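Home | Modules | Timetable | Contact

Warehouse Operations 262: Storage and Stock Layout
Handout 2. Slotting and pick frequency

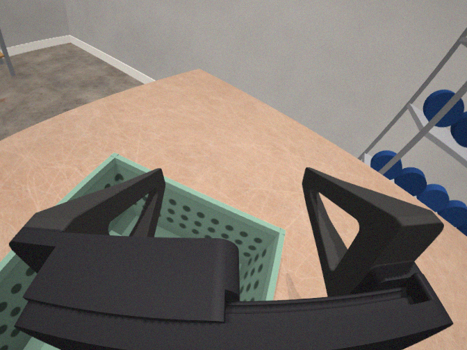
Slotting is the assignment of stock lines to storage positions. The usual aim is to reduce travel per order line. Travel commonly takes up more of a picker's shift than lifting or checking.

Definitions
Pick frequency: number of times a line is visited in a period, regardless of quantity taken.
Cube movement: units picked multiplied by unit volume.
Cube-per-order index (COI): space allotted to a line divided by its pick frequency. Lines with the lowest COI go nearest the dispatch point.

Worked case
The Tavby store holds 255 lines and has 2 dispatch doors. Dunbar ranked all lines by COI and filled positions outward from each door. Lines ordered together were split between doors, which lengthened multi-line orders. Witkowska's revision groups linked lines first, then ranks the groups.

Limits of the method
COI assumes that each trip serves one line. It takes no account of aisle congestion, and seasonal lines need ranking again before each peak.

Reading: Haldane notes, section 2. Bring the Tavby line list to the February seminar.

Evander Dunbar, Aniela Witkowska
Filed under: Logistics, Course Handouts
2 comments | 0 shares
Previous | Next | Back to top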